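色彩と仕分けの基礎 第8回 配布メモ

前回の宿題(家の引き出しを一段だけ、色で分けてくるやつ)、みなさんかなり苦戦したみたいですね。私もやりました。文房具の段で25分かかりました。迷ったのは色より、「どこに置くか」のほうだったんですよ。

今日は器と中身の関係を考えます。教科書は124ページを開いておいてください。
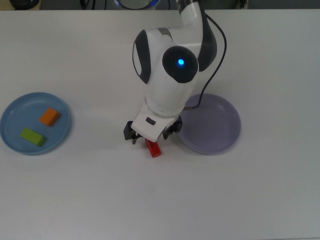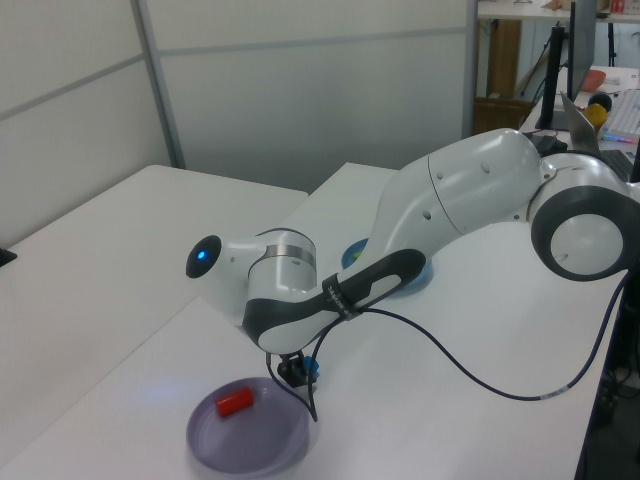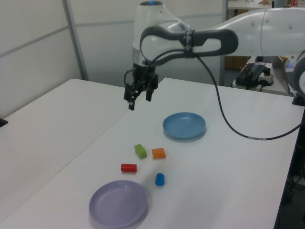
私がずっと気になっているのは、受け皿の色が人の判断をどれくらい引っぱるか、ということです。赤い箱には赤いものを入れたくなりますよね。では中身と違う色の器だったら? 3枚目の水色の皿と薄紫の皿を思い浮かべてください。間にあるのは緑、オレンジ、赤、青のブロック。青は水色の皿へ、とつい考えますが、赤はどっちでしょう。私は薄紫派です、赤みが入っている気がするので(異論歓迎!)。ところが緑になると、もう私の中に根拠がありません。こういう「行き先のない色」が出たときに、色相で決めるか、明るさで決めるか、それとも形に切り替えるか。ここを先に決めておくと、あとがずいぶん楽です。

演習は二人一組でどうぞ。棚のZukarの積み木から好きなものを選んで、皿2枚に分けます。制限時間は14分。分けた基準を一行で書いて、隣の組に当ててもらいましょう。基準の途中変更はOKですが、変えたところに印をつけておいてくださいね。

メモは次回集めます。裏面も使って大丈夫です。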